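From: Lorraine Cartwright
To: Balesden workshop list
Date: January 22, 2021
Subject: Re: Mat for the white benches

The Hollis bench came out white, same as the other two, so the mat question applies to all three.

> Has anyone settled on a covering for the white tops? The Plasta
> sheet we had at Skekallow lifted at the corners within 30 days and
> the glare off the bare surface is hard on the eyes. I would like
> one size for all benches if possible.

I would drop the Plasta sheet. It is too stiff to lie flat without tape, and the tape leaves residue on the white finish. A black mat with a matte, fabric-like face has been the better choice for us. Flat white parts are easy to find on it, and the overhead lights do not reflect back at you.

Two drawbacks. Black shows every smudge and scuff, and a mat big enough to cover most of the top leaves only a narrow strip of white for a notepad or a cup. I would accept both.
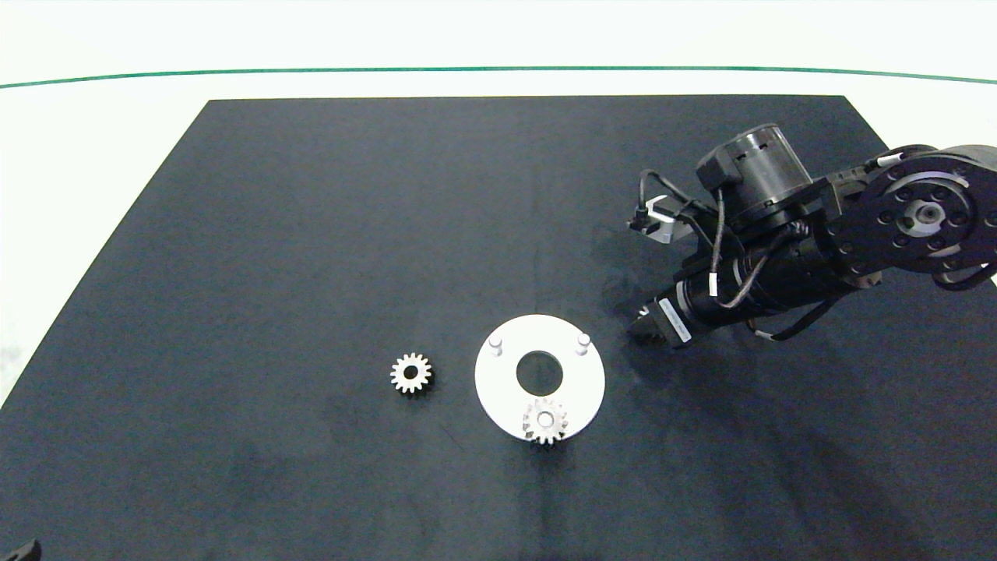 What size should we order? Get the 79 cm depth and trim it to the bench, leaving 5 cm of bare top on each side so the mat can be lifted by hand.

Trimming is best done from the back with a straightedge and a new blade. Two light passes, not one heavy one – the face frays if it is dragged. Let the mat lie flat overnight before cutting, as it shrinks slightly after being rolled.

For cleaning, use a lint roller first and then a damp cloth. Do not use solvent. Faint marks that remain after that can stay.

The supplier lists the mat at 61 per piece, cut edges included. I can put in one order for Balesden and Skekallow together if the Skekallow bench depths reach me before April. Please measure at both ends – the older tops are not square.

Lorraine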